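Sunday, after lunch

I slept until nine and then I wrote nothing for two hours, although I promised myself to keep this diary every week in English. So I begin now, with tea, and I will write about the loading dock because it is the only thing in my head.

The new dock leveler at bay 6 is finally in. It took from the middle of winter until this week, and in the last month I think I spoke to the supplier more often than to my mother. The old one was a mechanical type with a pull chain, and everybody in the warehouse had his own way to make it behave. Sadao Hayashi used to pull the chain, wait, say one word in Japanese that I will not write, and pull again. Then the lip came out. When I tried the same, with the same word, it stayed where it was.

The new one is hydraulic, made by Urnis. You press one button and hold it, the plate goes up, the lip swings out, you release the button and it comes down on the bed of the truck. It is slow. The drivers complain that it is slow, and I understand them, but I like it. The old plate came down with such a bang that I felt it in my teeth in the office, with the door closed.

The invoice is 3935 dollars for the second part of the payment, and I have it on my desk since Thursday because the freight charge is on it and we had agreed that the freight was in the price. I found the mail where this is said. It is one line at the bottom of a long mail about bumpers, so I can believe that their accounting did not see it. I wrote a polite letter. Sachiko read it before I sent it and said it was too polite, that I thanked them three times and asked for the correction only once. I took out one of the thanks.

I must write something about Sachiko Morikawa, because this week she was right about a thing and I was wrong, and I want to remember it. When we ordered the leveler I also wanted dock bumpers of the cheap kind, the molded rubber block with two bolts. She wanted the laminated ones with the steel angles at the ends. I said that a bumper is a bumper. She did not argue, she only took me outside to bay 4 and showed me the molded block from two years ago. One corner was gone completely, and behind it the concrete was broken as deep as my hand. We ordered the laminated ones.

The installers came with their own anchors, and this was the bad morning of the week. The hole in one of the angles did not sit over good concrete, exactly at the place where the old bumper was fixed before. The older man put his finger in the old hole and sand came out. He said he could fill it and come back, or he could move the angle to the side. I did not know what to answer. In my own language I can say "let me think" in a way that sounds like a manager. In English I only stood there. At the end he filled it, and he came back the next day as he said, and the anchor holds.

I also learned the word "shim." I had to ask him two times, and then he gave me one. It is in my coat pocket still.

Then the wheel chocks. The safety inspection from our insurance is in May, and on the list from last time there is a remark that the chocks are "not consistently used." I know this is true. The chocks were lying by the wall, all together, far from the bays where you need them, and one of them was holding open the door of the smoking corner. I bought new ones from Zeltance with chains, so that each chock lives at its own bay and cannot walk away. The chain must be long enough to reach the rear wheel and short enough that nobody trips on it when it hangs on the hook. I measured for Sadao's truck and for the long trailers, and these are different, of course. The catalog has the chain in one length only. I called and they will cut it, without extra money, if I send the list by tomorrow. I must not forget the list.

The forklift driver from the night shift asked me if the yellow line on the floor can also be painted again when everything else is new. I said yes too fast. For paint the floor must be clean and dry and nobody can drive there for a whole night, and we do not have a night like this before the end of the quarter. There is the tape, which goes faster. We tried tape near the wrapping machine and the pallets pulled it off at the corners, so I am not in love with tape. But Sachiko says that the kind with beveled edges is better, and after the bumpers I do not say anything against Sachiko.

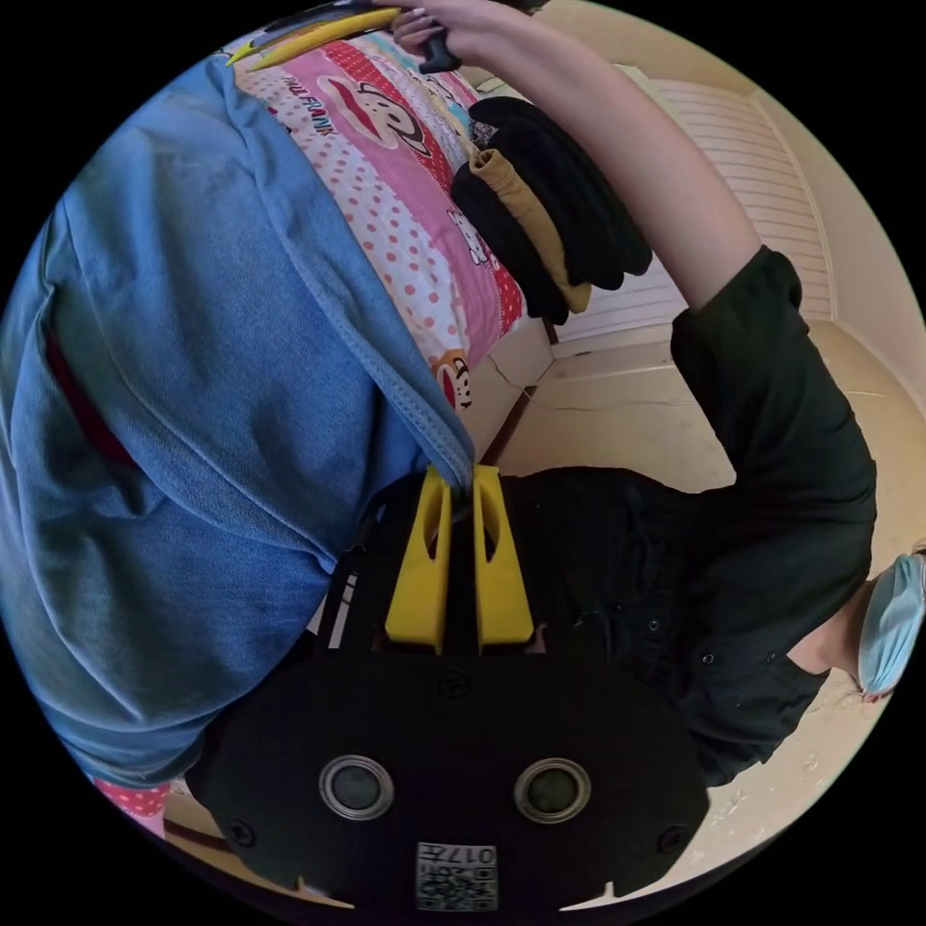 She is now asking for samples, one roll of the normal tape and one of the thick kind, and we will put them side by side in the worst place, where the forklifts turn. If one of them is still there in a month, we buy that one. I think this is fair. The thick roll costs 343 dollars if we take the full box, and I would like to see it suffer first.

Things for tomorrow, so that I can stop thinking of them: send the chain list. Ask Korine if she has the key for the control box, the installers gave it to somebody and it was not me. Put the manual of the leveler in plastic, it is already dirty on the first pages. Look for the 30 minutes of training for both shifts, maybe directly at the change of shift, so they are all in the building.

It is nearly four and I did not go out today. My Honda needs washing, it has a gray skin from parking next to the dock while they drilled. I will do this and then buy fish, if the shop still has some. On the way I want to think of a shorter sentence for the freight letter, in case they answer me with another long mail.

Later. The shop had only salmon. I washed the car with cold water and my hands are red. My mother called, and I told her about the leveler, and she asked if it is dangerous, and I explained the lip and the safety legs until she said that her soup was boiling over. I will call her again on the weekend and ask about her knee, which I forgot.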